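Home | News | Products | Contact

Kollex adds mesh shelf unit to standing desk line

PELPORT, June 21, 2021 – Kollex has added a black wire mesh shelf unit to its Steyn standing desk. The open-fronted cube sits at the back of the white top, against the wall. Assembly takes 13 minutes.

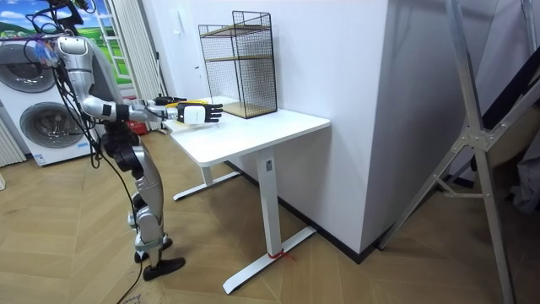 One reader in Gekum wrote that the grid panels hold firm but the clips need retightening after four weeks.

Shipping begins in September.

© Pelport Office News | Back to top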